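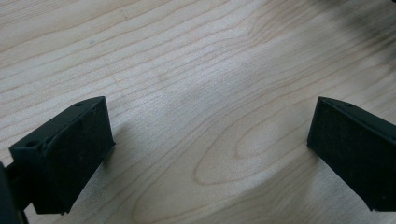

## Item 7: Meeting room table, Ancombe

The meeting noted that the pale wooden surface shows a fine wavy grain and has a matt, smooth appearance.

- Mateos has quoted for up to 14 matching tops. The quotation was received in September.
- **Agreed:** to order 11 from Mateos, in the same finish.
- **Agreed:** Taren to supply felt pads before delivery.
- Storage at Pillow was deferred.

## Item 8: Next meeting

September, at Ancombe.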